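Monday, after supper

My feet hurt less than they did in spring. I write this first because Svenja asked me to keep a note of what is different since the folding arms came to the sorting hall, and my feet are the first thing that came to my mind. In spring I stood the whole shift at the folding table. Now I walk, I carry, I look, I sit down on the high stool for some minutes, I stand up again. My hands are less tired too, but my head is more tired. I did not expect that.

Today we had the bags from Otberg and from Wurkum together, because the Wurkum van did not come last week. It was much denim and much knitwear. Rüdiger opened the bags with me before six, and he put the pieces with broken zippers to one side, as always. He still smells every sweater before he lets it go on. Svenja told him it is not in the new work plan. He said the work plan has no nose. I like him in the mornings, and by noon a little less.

The arms have a target of 200 pieces in a shift. Mireille and I did more than that between us in the old days, on a good day and with the radio on. But we were two people and we made breaks, and we complained about our backs, so I try to be fair in my comparison. T-shirts they do nicely now. Towels also. Trousers are the hard chapter. With jeans they must first find the waistband, then bring the two legs one over the other, and the fabric is stiff and has its own opinion. When I fold jeans I give them one shake in the air and they are straight. It is difficult to explain this shake to the people from Filska. Their technician, Mr. Mercado, asked me to do it slowly for him. I could not do it slowly. If you do it slowly, it is a different movement.

He was very polite about it. He wrote something in his notebook and asked if he may call me Helmut's colleague in his report, or by my own name. I said by my own name, please. 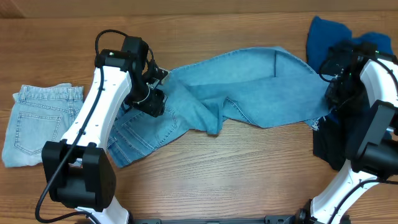
Will they still need us when the arms have learned the jeans? For folding, I think they will need fewer of us, and for the sorting they will need the same as now or more, because the arms do not know what is good enough for the shop in Rothe and what must go to the rags.

Svenja said nearly the same in the meeting, only with nicer words. She showed us a sheet. Last month we sent out 1,479 folded pieces, and from August she wants more. She said that no one loses the contract this year. Helmut asked what is with next year. She looked at her sheet and said that next year is not planned yet. It was a correct answer and I believe her, but it was very quiet at our table after this.

I must write also something about Mireille. She has changed to the shop since two weeks, three days there and two days with us. She wanted this for a long time, and now there was finally a reason to let her go. She told me on the phone that customers unfold everything and put it back like a dead bird. We laughed a lot. But I miss her on the other side of the table - we knew without talking who takes the left sleeve.

What I do now has a new name, "line support". I put the next pieces on the table, I take away the finished ones, and when a fold is bad I decide if I correct it or if it goes back for a second try. Mr. Mercado prefers that it goes back. My hands prefer to correct it. I caught myself today pulling a corner straight when he was at the coffee machine, and I felt like a schoolgirl.

The extra money for the line support is 6 euros per shift. Rüdiger says it is an insult, Helmut says it is a tank of gas after some weeks. I said thank you for it and I put it in the envelope for the train ticket to my sister.

Tomorrow: bring the other shoes, ask Svenja about the stool (the screw is loose again), and tell Rüdiger that the green bags from Wurkum go on the left side of the door.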